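Filed under: Water Polo, Women's Sports, Interviews

Kirsty Inskip played goalkeeper for the Jetano women's water polo club for eight seasons and retired with 1,517 saves, a club record. In February she moved to the pool deck as an assistant coach under Deming Bai. We met her after a morning practice and talked over an early lunch.
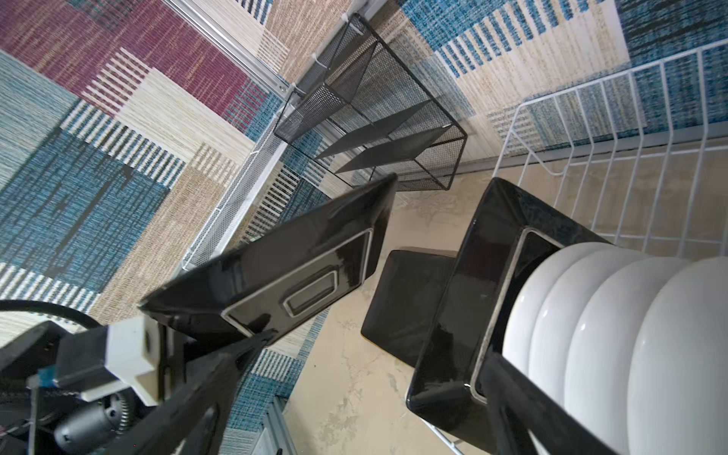
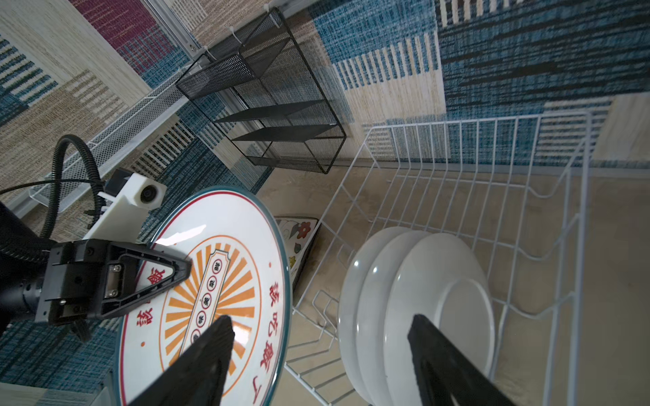

A black square dish, and a white plate with an orange sunburst at its center.

Inskip did not plan on coaching. Her shoulder had been bothering her for two years, and she had already signed up for a course in physical therapy when Bai called.

"Deming asked what I was doing in the mornings," she said. "I said sleeping. She said the goalkeepers were in the water at 6:15 and they needed somebody to shoot at them who understood what they were looking at. I thought I'd do it for a month."

She stayed, and she dropped one of her two classes to make the schedule work. She now runs all the goalkeeper sessions and handles part of the video work, which she describes as the hardest thing to learn.

"When you play, you remember a goal from inside the cage. You remember the ball and maybe the arm. On video the ball is the last thing I look at now. I want to know where the goalkeeper's hips were three passes before the shot. If her hips are low, she's late. It doesn't matter how quick her hands are."

Hips come up a lot with Inskip. She has the goalkeepers do eggbeater kick with a weight held over the head, then without the weight, then moving from post to post with their eyes closed. On a full morning each of them faces 280 shots, most of them from the wings.

"Everyone wants to practice the big shot from the middle," she said. "In our league the goals come from the side, at a bad angle, when the goalkeeper has given up the near post. I gave up plenty of those. I could show you a whole season of them."

She speaks about her own career without much sentiment. Asked for her best game, she first named a loss, the Jallari Cup semifinal three years ago, when Jetano went down by a goal after two overtime periods. She said she had read the shooters well and that her outlet passes were the best she ever threw. Asked again, she offered the regular season win over Ngau the following spring.

"We were flat for three quarters, and then Silvana scored twice from the same spot and their goalkeeper started cheating over. I remember watching it from the other end. I felt bad for her, a little. I knew exactly what she was thinking."

Silvana Figueiredo is still playing, and is now captain. Inskip said coaching a former teammate has been easier than she expected, partly because Figueiredo is a field player and answers to Bai on most things. The two have known each other since under-16s. They argue about shot selection and have done so for years.

"She thinks I want her to shoot less. I want her to shoot later. Hold it one more count and make the goalkeeper go up first. She did it against me in practice last week from the top of the arc and then stared at me for a while, so I guess she was listening."

Jetano carries 14 players this season, and two of them are goalkeepers. The starter is Farah Pattinasarany, who came up from the junior squad and took over the job when Inskip retired. That could have been awkward. Inskip said it was at first, mainly on her side.

"I was telling her too much. She'd come to the wall and I'd have five things for her. She would nod at all five and go back and do none of them, and that was my fault. Deming pulled me aside and told me to pick one thing per quarter. If I couldn't pick one, I should hand her the water bottle and keep quiet."

The one thing, early in the season, was starting position. Pattinasarany is shorter than Inskip and likes to play a half meter farther out. Inskip tried to move her back toward the line and saw her get beaten by lobs less often and by skip shots much more.

"So I was wrong about that. She reads the ball off the hand really early, earlier than I did. Out there she can use it. Back on the line she was just a shorter version of me. We moved her out again and now we work on how she recovers for the lob."

She has also changed her mind about rest. As a player she never took a practice off, including some when she could not lift her right arm above the shoulder. Jetano's goalkeepers now skip one morning a week. Bai set the rule, and Inskip argued against it for most of the winter.

"I thought it was soft. Then I went through the practice video, and the third morning in a row was always bad. Slow legs, and everyone guessing. You're practicing how to be late."

The club has kept one drill from her playing days, a scramble in the last minutes of practice that the players call Nimby. Four attackers crowd the two-meter area, any loose ball is live, and the goalkeeper has to clear it out of her own water before anyone can stop. The name was there before Inskip joined. She has heard three explanations for it and does not believe any of them.

What she misses is the ride home after away games – she still takes the same bus, but she sits at the front with a laptop and cuts clips. She does not miss the cold outdoor pool at Ngau, or the ear infections.

We asked what she would tell a 12-year-old who wants to play in goal. She took some time over it.

"Swim with the field players. Do all their sets, even when your coach says you can go do goalie stuff. I didn't, and I paid for it when the game got faster. And learn to pass. People come to the position to block shots, but you start the counterattack. A goalkeeper who can drop a ball in front of a sprinter at half tank is worth a couple of goals a game."

Jetano has three home games left before the playoffs, all of them against teams that finished above the club last season. Inskip would not make a prediction. She did say that she expects the Ngau game to be decided at the near post, and that Pattinasarany has been told so more than once.

She plans to finish the physical therapy course at some point. The second class meets in the mornings, and for now that rules it out. Bai has already asked her about next year.

"I said ask me after the season," Inskip said. "She's put me on the schedule anyway."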